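Altbrillen: Änderungen bei Annahme und Vermessung ab März

Das Projekt Perer nimmt gebrauchte Brillen an, vermisst sie und gibt sie an Sehhilfe-Stationen in ländlichen Regionen weiter. Im abgelaufenen Sammeljahr gingen 2000 Fassungen ein. Weitergegeben wurden 63 Prozent, der Rest ging in die Ersatzteilgewinnung oder in die Verwertung. Häufigster Ausschlussgrund waren zerkratzte Gläser, gefolgt von gebrochenen Scharnieren.
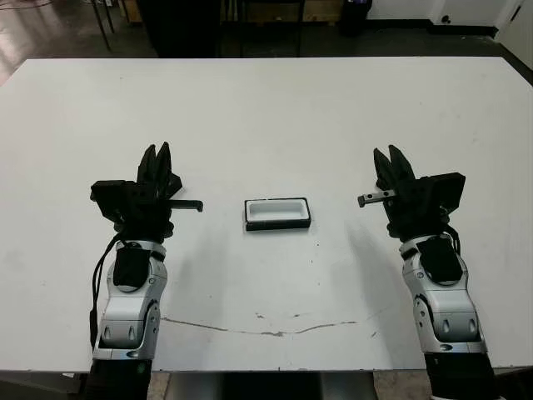

Die Vermessung erfolgt weiterhin mit dem Scheitelbrechwertmesser. Erfasst werden Sphäre, Zylinder, Achse und der Abstand der optischen Mittelpunkte. Gleitsichtgläser werden nicht mehr vermessen, da die Stationen sie ohne individuelle Zentrierung nicht abgeben dürfen. Die Fassungen bleiben verwendbar und werden nach dem Ausglasen getrennt gelagert.

Für die Zuordnung gilt eine neue Toleranz: Abweichungen bis 0,25 Dioptrien in der Sphäre sind zulässig, beim Zylinder entscheidet die Station.
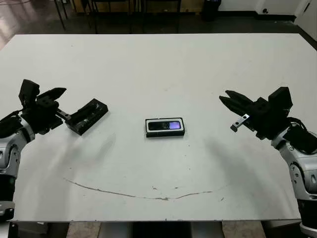

Neu ist auch die Kennzeichnung. Jede Brille erhält eine Nummer, unter der die Messwerte in der Datenbank Peltora abgelegt sind. Handschriftliche Etiketten entfallen. Pichit Rattanakul hat die Eingabemaske um ein Pflichtfeld für die Bügellänge ergänzt – ohne diese Angabe lässt sich ein Datensatz nicht mehr abschließen. 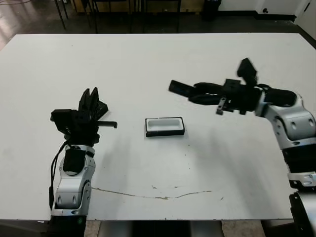 Sammelstellen sollen Brillen künftig einzeln und ohne Etui anliefern. Hartschalenetuis erhöhen das Transportvolumen erheblich und werden vor Ort kaum nachgefragt. Für die Übergabe genügt ein flacher, oben offener Behälter, etwa wie der kleine mit weißem Innenraum und schwarzem Rand auf dem Bild; größere Mengen bitte in Kartons mit Zwischenlagen.

Sonnenbrillen ohne Korrektur werden angenommen, sofern ein UV-Schutz nachweisbar ist. Kinderbrillen sind knapp und werden vorrangig bearbeitet.

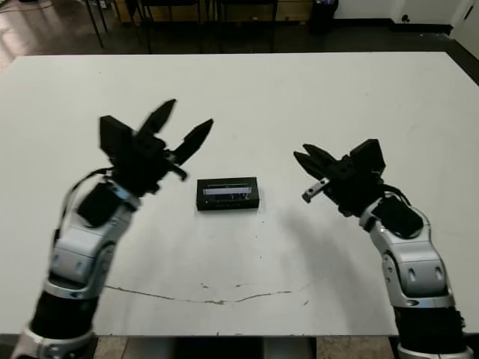 Die nächste Sendung geht an die Stationen Cisham und Wuisan. Cisham hat 37 Fassungen mit starken Minuswerten angefordert, Wuisan überwiegend Lesebrillen. Die Bedarfslisten führt Ilham Wijaya, Rückfragen zu einzelnen Stärken bitte direkt dorthin. Die Bearbeitungszeit beträgt derzeit 4 Wochen ab Eingang.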